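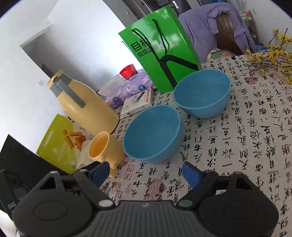 December, 7:40 in the morning

Coffee first, then glaze notes before I forget everything from last night's unload.

So the Trovmont batch is out and I'm in a much better mood than I was on the last page. The new recipe (same base, more silica, the Kisov feldspar in place of the old bag) came up glossy on nearly all the tiles, and the crawling is gone except on the two I glazed over a dusty edge. My own fault, I could see the dust and dipped them anyway! Tile 122 is the one to look at if anybody wants to see where we're headed. It breaks to a soft brown on the ridges and pools nicely in the stamp marks. I've left it on the windowsill by the scale.

Batch size was 400 grams dry. I sieved twice, and the second pass caught a lot more grit than I expected, so please don't skip it even when you're in a hurry. Water went in by eye again, sorry, I know, I know. It was thicker than cream and I had to thin it after the first row of tiles, so the first row is heavier than the others and shouldn't be compared with them.

Lụa Bùi thinks the pinholes on the bottom shelf come from the bisque being rushed and have nothing to do with the glaze. She may be right. The bottom shelf was all Norkthorpe clay and that stuff takes forever to burn out. Next bisque I want to slow it way down through the early part and hold 4 hours at the end of the candling, then run the exact same glaze bucket on it. If the pinholes are still there I owe her lunch (wait, no, she owes me lunch. I'd better check what we agreed).

Kiln stuff: the lid is sitting a little crooked again and I had to lean on it to get the latch to catch. The cone on the middle shelf was bent a touch more than the one on top. The witness cones are in the jar with masking tape on it, don't throw them out yet.

Pricing for the big order is still up in the air. Phan wants 1,000 tiles by spring and I'd love to say yes, but that's a lot of tiles through one small kiln, and I'd want a full load with no pinholes before I promise anything.

To do: order kiln wash, remix the Trovmont bucket with the water weighed this time, cut more test tiles from the Norkthorpe, find the good sieve brush.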